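Ticket 2289
Product: Planier worktop, white marble pattern
Category: Power at the table / power strip
Site: Grimerer, shared workroom
Status: Open, waiting on part

Reported problem
White power strip on the marble-pattern table cuts out when a plug adapter is pushed into the sockets furthest from the switch. Everything else on the strip goes off with it. Pressing the switch brings it back, sometimes on the second press. Started in December after the table was moved nearer the wall.

Log

09:10 -- Call taken. Customer asked to unplug everything from the strip and leave the cord in at the wall. Strip stayed on for 8 minutes with no load.

09:25 -- Lamp tried in each socket in turn. Works in all of them. Wall socket ruled out, as the same lamp runs from it without trouble.

09:40 -- Plug adapter tried at the far end. Strip went off. Repeated 5 times, went off on 4. Same adapter straight into the wall -- no fault.

10:05 -- Customer says the adapter is a tight fit and has to be leaned on. Asked for it to be taken out and kept out. Strip to stay on the table for now so the switch can be reached, with the cord going off to the back corner.

10:20 -- Picture added to ticket. Round white switch is near the right-hand end, same end as the cord. Adapter is out and lying on its side, prongs to the right.
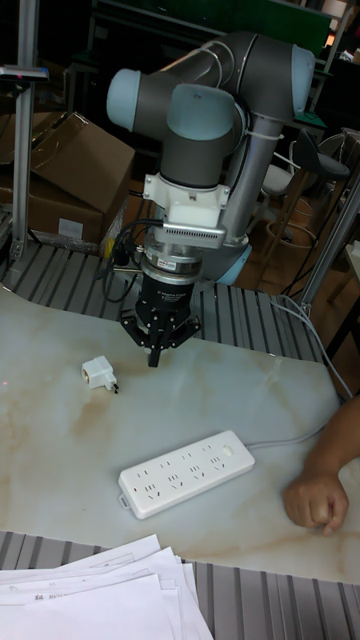
Likely cause
Worn contacts in the far group of sockets, or a switch that drops out when the strip is pressed down. Can't tell which over the phone. Adapter not suspected.

Action
Replacement strip ordered from Grokska, part 1563. Old one to be switched off at the wall when the room is locked and not used with the adapter in the meantime. Lamp can stay on it.

When the new strip arrives, repeat the 09:40 test before fixing anything under the table. Goel stores want the old strip sent back with this ticket number on it.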